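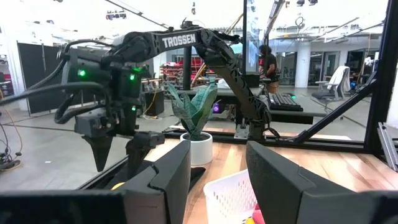
Sandell adopts written rules for tabletop robot arms

1/29/20 - Sandell has put a common set of working rules in place for the tabletop robot arms in its shared labs. The rules run to 12 pages and take effect at once for staff. Outside teams that book bench time have until April to comply.

The lab had been working from a one-page notice taped up at each station. Mereana Baxter, who heads bench operations, said the notice covered little beyond the stop button and left each team to make up the rest.

"Two teams could use the same bench on the same morning and have different ideas about when it was okay to reach in," Baxter said. "We wanted one answer."

The main points of the new rules are:

Hands stay outside the table rails while any arm has power to its motors. A paused program does not count as power off.

Where two arms share a table, both must be stopped before anyone moves an object on it. Stopping only the nearer arm is no longer allowed.

Every session starts with a slow run of the full motion, with one person at the stop button and no one else within reach of the table.

Speed is held to 200 millimeters per second at the gripper until that slow run has been signed off. The operator may raise it after that, up to the limit posted for the bench.

Wrist cables are checked by hand for wear and slack before the first run of the day. An arm with a pinched or rubbed cable is tagged and left off.

Objects used in a task, such as baskets, plants and small household items, are listed on the session sheet. Glass and open liquids need approval ahead of time.

People working at desks near a bench must be told when a session begins. The rules do not require them to leave, but chairs and carts have to be kept out of the marked walkway.

Sandell drew up the text after going through its own bench logs for the past year. The logs cover 2,827 sessions, and 1,872 of those had no record of a check before the start. None of the sessions led to an injury, according to the lab, though several ended with bent gripper fingers or a damaged cable.

Santino Orellana of Nalteris, a firm that books time at the lab, said his team already does most of what the rules ask. His one concern is the two-arm rule - a full stop on both sides means homing both arms again, and that adds time to tasks where objects are reset often.

"It's a fair rule, but we will get fewer runs in a day," Orellana said. "We'll plan for that."

Baxter said the lab looked at an exception for short resets and decided against it for now. The question will come up again when the rules are reviewed in April.

Operators must read the rules and complete a supervised session before they can book a bench alone. Those who were cleared under the old notice keep their access but need to sign the new session sheet each time. Printed copies are at the front desk, and questions about bookings already made should go to bench operations.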